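Search this site Enter keywords

Textile Care and Conservation
Handout 5: Moisture, fibre and the storage of domestic bedding

5.1 Moisture regain

Textile fibres exchange water vapour with the surrounding air until the two are in balance. The quantity held at balance is expressed as regain, the mass of water divided by the oven-dry mass of the fibre. Cotton has a moderate regain, wool a high one and polyester a very low one. Regain depends on relative humidity far more than on temperature over the range found in a house.

The curve obtained when a dry fibre takes up water lies below the curve obtained when a damp fibre gives it off. This gap is called hysteresis. A cotton sheet brought into a room from a damp cupboard will therefore settle at a slightly higher regain than one brought in from a heated cupboard, even when both are left in the same room.

Worked case. A dry cotton specimen has a mass of 242 g. At a regain of 8 per cent it holds 19.4 g of water and the conditioned mass is 261.4 g. Always state which of the two masses has been used. Marks are lost every year for dividing by the conditioned mass, which gives moisture content and a lower figure.

5.2 Layered bedding

A made-up bed is treated as a stack of layers, each with its own resistance to heat and to vapour. Resistances in series are added. The air held between layers often contributes as much as the cloth, so compression must be recorded along with thickness.
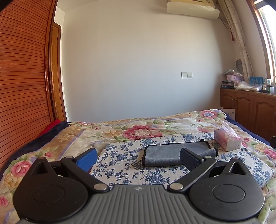
Quilted constructions need separate treatment. Stitching lines compress the wadding and form paths of low thermal resistance. The Zultby method, used in the practical, takes one reading at a stitching line and one at the centre of the adjoining panel, then weights them by area. Report both readings as well as the weighted value.

5.3 Storage

Fold lines are points of repeated strain. Refold along different lines at each inspection and pad the folds with acid-free tissue. Printed cottons should be stored face inwards - abrasion removes pigment prints sooner than dyed colour. Starch should be washed out before long storage as it attracts insects.

Mould growth is unlikely below 65 per cent relative humidity. Readings are taken inside the box, not in the room.

Reading before the May practical: Gurnari course reader, section 2, and data sheet 1017.

Contact the department | Copyright Mokgethi College | Back to top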